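**Skendthorpe Libraries** · thread

**1.** The reading room at Skendthorpe Central Library will close for rewiring at the end of March. We have had a number of questions about loans, bookings and the local history collection. Answers follow in this thread.

**2.** The room will be closed for 56 days. The children's library, the ground-floor lending area and the public toilets will stay open at their usual times throughout. The side entrance on Vidal Street will be locked, so please use the main doors. The ramp is to the left of the steps.

**3.** Loans. Any item borrowed from the reading room shelves before the closure has been renewed until the room reopens. You do not need to telephone or visit. If your account still shows the old date after Sunday, please tell a member of staff at the lending desk.

**4.** Reservations already placed on reading room stock will be kept in the order they were made. New reservations can be placed for lending stock only.

**5.** Local history. The collection holds 728 bound volumes of parish and council papers, and these will move to the store at Winora House. Ea Hedegaard, our local history librarian, will bring requested volumes to the lending area on weekday afternoons. Requests need to reach her by noon the day before.

**6.** Each reader may request up to 3 volumes a day. Maps larger than the reading table cannot be brought across and will not be available until we reopen. The rate books from the old Borough are being rebound and were already out of use.

**7.** Newspapers. The current week's papers will be on the rack beside the lending desk. Back copies are boxed. Microfilm can be read on the one machine in the children's library, mornings only, and must be booked.

**8.** Several readers have asked whether the long oak tables are being replaced. They are not. They will be cleaned, and the lamps will be fitted with new switches. The chairs with torn seats have gone for repair.

**9.** Study space. There are places for quiet study upstairs at the Woromix Centre, open to anyone with a library card. Drinks with lids are allowed. The Centre closes at 5 pm, an hour earlier than we do, and we know this will not suit everyone who comes to us after work.

**10.** The Tuesday reading group will meet in the ground-floor meeting room at its normal time. Hervé Chauvin's talk on canal families has been put back until after the reopening. All 200 tickets remain valid. Refunds can be had from the lending desk on production of the ticket.

**11.** Correction to post 7: the microfilm machine can also be booked on Thursday afternoons. We apologise for the error. The printed leaflet gives the right times.

**12.** Two further points raised in replies. Lockers in the reading room corridor must be emptied before the closure; anything left will be bagged, labelled and held at the lending desk. Keys should be handed in at the same desk, where deposits will be returned in cash.
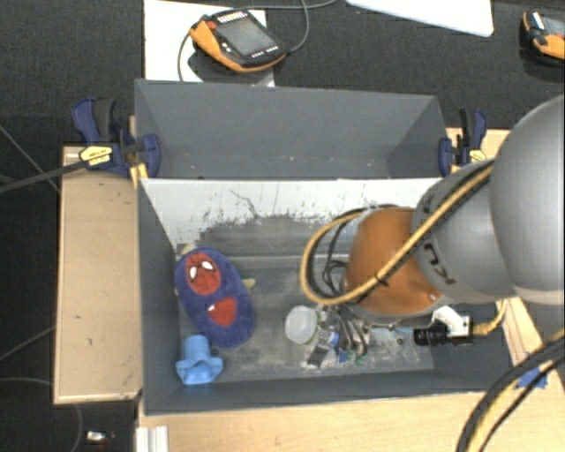

**13.** Readers who have lost a locker key should bring their library card and give the locker number if they remember it. The deposit cannot be returned without the key, but belongings will be.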